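The Bodin Memory Book

When somebody dear has gone, it can be a real comfort to have one place where all the kind words are kept together, and that is what we had in mind when we made the Bodin. It is a guest book for funerals, wakes and family gatherings, with 134 pages of cream paper that takes fountain pen nicely and lies flat on a table, so elderly hands needn't hold it open.

The first pages are for names and addresses, and after those come 74 pages left quite plain – for stories, recipes, pressed flowers, or whatever people feel like leaving. There is a pocket at the back for the order of service and a few loose cards.

Covers come in navy, plum or soft grey cloth, and we can add a name and dates in silver at our Drorkdale workshop for a further £6.
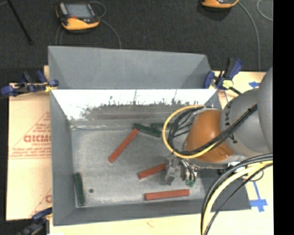

Lettering takes us two working days, and if your service is sooner than that, do please ring before ordering – we will always try to fit you in. Spare packs of pages, to match the Bodin and the smaller Orkau, have been back in stock since February.

Price: £34, including a gift box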